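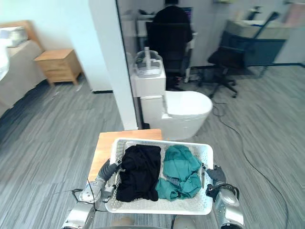 Melesau Unscented Laundry Liquid

January 1, 2020
By the Akinola product desk

Melesau is a non-biological laundry liquid for everyday washing. It has no added perfume or dye and can be used on whites, colours and darks. Enik makes it in Oststead and supplies it in a 4,000 ml can, with a 290 ml bottle for anyone who wants to try it first.

The liquid is fairly thin and low in foam, so it suits front-loading machines. It works from a cold wash upwards. Heavily soiled items such as work trousers and tea towels do better on a warm cycle — check the care label before turning the temperature up. 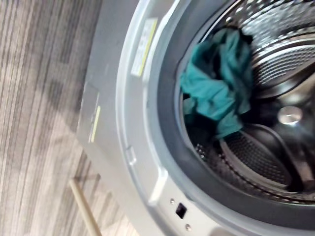 Front loader on a wood-look plank floor.

How much to use

Fill the cap to the lower line for a half load and to the upper line for a full one. In hard water areas, use 2 caps for a full load. Pour the liquid into the main wash section of the drawer, or put it in a dosing ball on top of the clothes. If you find white marks on dark clothes after a wash, the drum was probably too full. Take a few things out next time and keep the dose the same.

For collars and cuffs, rub in a little undiluted liquid and leave it for ten minutes before washing. Test coloured fabrics on an inside seam.

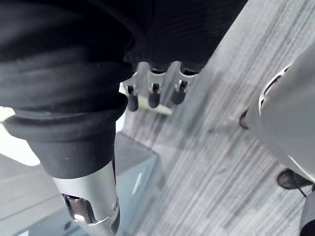
Do not use it on silk or wool. The enzyme-free formula is gentle enough for cotton baby clothes, but delicate fibres need a proper wool wash, and we stock one separately.

Storage and delivery

Keep the can upright, with the cap on, away from frost and out of reach of children. The liquid may turn cloudy in a cold garage. It clears again indoors and can be used as normal.

Cans are sent by courier from Oststead. Unopened cans can be returned within 21 days. The pump for the large can is sold separately and fits all cans made since November. Older cans have a narrower neck — please order the small adaptor with the pump.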